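Utport Melting Points
README, release 3

What this is

A table of melting points for simple inorganic salts, typed in from the bench notebooks of the Porley teaching laboratory. It has 2836 rows. The notebooks hold closer to 3000 measurements, and the difference is coffee, bad handwriting, and one page where the same sample of potassium nitrate was entered eleven times by someone who was clearly being paid by the line.

The values were measured, by students, on equipment of varying dignity. If you want the accepted melting point of sodium chloride, open any handbook. If you want to know what people write down when they are told to go and find it, you have come to the right place.

Files

melting.csv: the main table, one measurement per row
salts.csv: 69 compounds, with formula, molar mass and common name
notebooks.csv: which notebook each row came from, with page
rejects.csv: rows we could read but could not believe

Columns in melting.csv

row_id: integer, starts at 1, has gaps. The gaps are rows that moved to rejects.csv. Please don't renumber them.
salt_id: matches salts.csv.
hydrate: number of waters of crystallization as labeled on the bottle. Blank means the notebook didn't say. Zero means the notebook said anhydrous. The two are different and we will be sad if you merge them.
t_onset_c: temperature at which the student first noted softening or liquid, degrees Celsius.
t_clear_c: temperature at which the melt was noted as clear. Missing in a lot of rows, mostly the ones timed just before lunch.
method: capillary, block or furnace.
atmosphere: air or nitrogen. Before the Grabner furnace was installed everything is air, whatever the notebook claims.
remark: free text, spelling preserved. "Went brown" appears often and is usually the most reliable entry in the row.

Known problems

Hydrates. Many of them lose water long before the salt melts, and some students recorded the moment the crystals dissolved in their own water as the melting point. Chemically this is a real event and it deserves a number, just a different number. We flag the obvious cases in the remark column with [H2O]. The less obvious cases are in there too, unflagged, waiting for you.

Decomposition. Several carbonates and nitrates come apart before or while melting. Where the notebook says "fizzing" we kept the value. Where it says "gone" we did not.

Units. One notebook is in Fahrenheit throughout. It took Severin Mösli two evenings to work out which one, and he would like this mentioned. The values have been converted and rounded to the nearest degree.

Thermocouples. The block readings run high by up to 20 degrees at the top of the range. We have left them alone. A correction was tried in release 2 and made the ammonium salts worse, so out it went.

Loading

Plain UTF-8, comma separated, decimal point, header on the first line. Remarks are quoted because students love commas. Any spreadsheet will open it, and most of them will try to turn at least one page reference into a date. Import that column as text.

There is a small script, check.py, that compares the salt_id values in both tables and complains if something is missing. It complains once, about cesium iodide. We know.
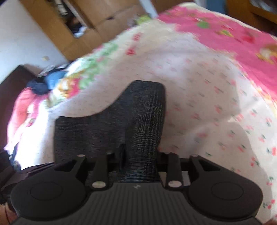 Black gripper with round finger pads, spread wide.

Changes

Release 3: rejects.csv added. Hydrate column split from the formula, where it never belonged. Altia notebooks checked a second time against the originals.
Release 2: furnace rows added. Block correction added, regretted.
Release 1: capillary rows only, typed up in December by Andri Bühler with the heating off.

Use and credit

Free to use for teaching and research. Cite it as Utport Melting Points with the release number. Please don't use it for process design, furnace safety limits or settling an argument with a supplier.

Corrections are welcome if they come with a row_id and a reason. "This looks wrong" is not a reason, as it applies to most of the table. Send them to Andri, who reads them in batches and answers the polite ones first.

Still to do: the lithium salts from the last Altia notebook, once we can agree on whether that digit is a 1 or a 7.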